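# Norville in Urnix, spring gallery

20/05/2024

If you've been in the back corner of the Fevcombe workshop lately, you've seen me hunched over a laptop next to a pile of parts and muttering. The project is called Norville (after the street I lived on when I sketched it), and it's a two-armed tabletop robot that I'm putting together very slowly, one joint at a time. The metal half is moving at the speed of my paychecks. The simulated half is way ahead, so that's what you're getting on this page!

Everything runs in Urnix, a little simulator setup I've been cobbling together since October. It has a table, a floor, some light, two arms and whatever I feel like dropping on the table that night. I've got 257 saved runs now, and most of them are too boring to show anyone. A lot of them are an arm reaching for something and stopping short, over and over, with me changing one number in between.

I started with a plain tin can for grasping, partly since everybody in the shop has one within reach and partly because a cylinder is kind to a beginner. You can come at it from any side. The label was the fun bit - I spent a whole evening getting it to wrap around without a nasty seam, when I should have been working on finger spacing. 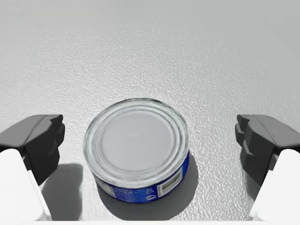 *Tin can with the blue label between the open fingers. Please admire the barcode.*

The fingertip pads are my third shape. The first ones were smooth blocks, and the can squirted out of them like a bar of soap. The second ones were so deeply notched that they caught on the rim. These have stepped faces, and so far I like them a lot. I'll print a set in rubbery filament once the shop printer stops chewing through nozzles (it's on the whiteboard, go add your name to the complaint).

Finger opening took longer than it should have. I had the limit set in the wrong units for 11 days. Everything looked fine until I asked for a fully open gripper, and then the fingers would swing out and pass right through the wrist. If you're setting up something like this yourself, check your units before you touch anything else, and then go check them again.

After that I wanted both arms on the table together. I'd been putting that off, because two arms mean twice as many ways to bonk into yourself. The grid on the floor is a holdover from the default world in Urnix. I was going to swap it for nice shop concrete and never did, and now I'm fond of it - it makes it really easy to tell when the camera has drifted. 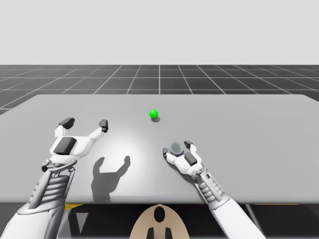

*Left hand up and open, right hand holding the small see-through gray piece. The green ball gets to wait its turn.*

I'm pretty happy with the shadow of that left hand! The shadows were mush for ages, and fixing them did more for my sense of depth than any of the fancy stuff I tried. I can judge how high a hand is above the table just by glancing at the gray shape beside it.

The ball is a Marchetti ball, by the way. That's what we call the test ball at Fevcombe, after the deli that used to be in our building. It has to be bright green. I tried a gray one and kept losing it against the tabletop, which tells you something about the state of my eyes after 10 p.m.

Then there's the stuff under the table. I went back and forth on whether to bother modeling storage, and in the end I put in yellow crates, blue bins and a white box, so the space down there has a bit of life in it. The print on the box came out mirrored. I know. It's on the list, a long way below the wrist springs.
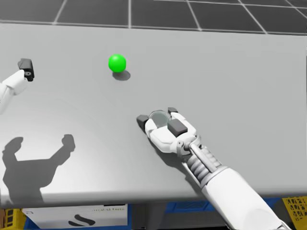

Wrist springs are the next big job. On the bench I've bought two kinds, both from the bargain bin, and neither matches the stiffness I've been using in Urnix. My plan is to hang weights off each one, write down the stretch, and feed the real figures back in. I've set aside 60 dollars for better springs if the cheap ones are hopeless, and I'm trying very hard to leave that money alone.

I also need to slow the forearms down. At full speed they look terrific on screen and would take the lid off a coffee cup in real life. I want the bench arm to creep at first, with the power switch where my left hand can find it.

If you'd like the fingertip files, leave a note in my cubby at the shop and tell me which printer you're using. The shelf above the drill press has the old smooth pads in a jar, and you're welcome to those too.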